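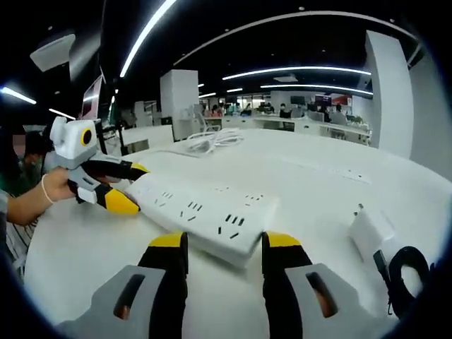

Ticket 217, Clerkum robotics club, two-person carry task
Status: open
Problem: the left gripper's log stops partway through a carry. The right one keeps recording. We are using the power strip as the long object, with one gripper at each end and the yellow tips closing on the sides. Out of 41 carries in the Prillitz set, the later ones are worst. The Tillman cups task doesn't do it.

Tried so far: new cable on the left unit, no change. Swapped the two units between students, and the fault stayed with the unit. Restarted Vidley before each carry, no change.
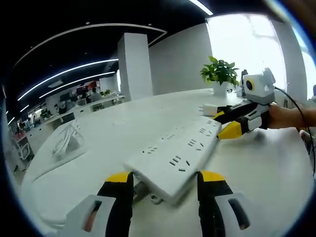
Update, 4:30 p.m.: the left unit's write buffer was set to 700 in Vidley and the right one to 1000. Set both to 1000 and ran the task again. No dropouts yet, but it was a short session. Please don't delete the old logs. Will repeat with the full set before closing.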